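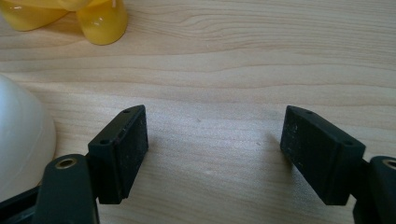 Pads open over the table. Pads showing dust and scuffs, note for later.

Notebook, October, open day

Written up the same evening while I still have it in my head. Morning was all setting up and I wrote nothing down, so this starts at the first group.

Doors at 10. We'd planned for groups of 12 and the first one was bigger than that, so Gebremedhin took half of them round to the Plavus bench and I kept the rest at the table. What a good crowd! A lot of the Haston people came, plus the two from Grollik who wrote to us in the summer about small-batch packing. They stayed until we were coiling cables.

I did the hand-held gripper first and the arm second. Other way round last year and the arm ate all the attention. This order is much better. Let people hold the thing, squeeze it, feel the fingers close, pick something up, put it down again, and then when the arm does the same move they already know what they're looking at. One of the Grollik pair worked this out before I'd said a word and started moving her wrist along with the arm — lovely to watch.

Things people asked, as near as I can remember:

How many goes does it need before it learns a task? I said it depends a lot on the task, and that for the simple pick and place we recorded 524 and kept most of them. Somebody wanted to know what was wrong with the ones we threw out. Mostly hesitations, I said, and me dropping things. Bianca has the proper breakdown, should have had it printed out on the bench.

Can left-handers use it? Yes, and two did. One was faster than me.

Why are the pads flat? Good question and I gave a waffly answer. Gebremedhin's was better: flat is the easiest to swap and to measure, and we wanted one shape we understood well before trying others. The Radonjić pads with the curved face are on his shelf and we could easily have put them out next to these for people to handle. Next time.

Does it know how hard it's squeezing? No. It sees the fingers, it doesn't feel them. This led to a long and very enjoyable argument with a retired toolmaker who thinks we're mad not to have a force sensor in there. He may well be right. I've got his address and said I'd send the drawing of the finger so he can mark it up.

Arm demo: ran it at 11, 1 and 3. The 11 o'clock run was clean all the way through and got a round of applause, which I wasn't expecting and which made me forget the rest of my talk. At 1 it stopped short on the second pick, 4 times in a row. Bianca spotted that the sun had come round on to that end of the table and was washing out the view. Blind down, ran it again, fine. I told the group exactly what had happened and they were more interested in that than in the clean run. Worth keeping as a deliberate part of the talk? Show it with the blind up, show it with the blind down.

3 o'clock fine. Slower than the morning, don't know why. Check the log.

Bianca's tally at the door was more than 100 by closing. Very pleased with that.

To do:
- Clean the pads and have a proper look at the faces under the lamp. If the wear is real, change the pair before the next recording session and write the date on the old ones.
- Check the screws on both fingers, they had a lot of handling today.
- Log from the 3 o'clock run against the 11.
- Second bench light, or tape up the blind for good.
- Drawing to the toolmaker.
- Grollik want to come back with some of their own parts. Said yes straight away, need to find them a morning. Gebremedhin to reply.
- Bigger lettering on the table cards, people at the back were squinting.

Voice completely gone. Would do it again tomorrow.

We use cookies to remember your settings and to see which pages are read. Accept all | Only necessary | Cookie policy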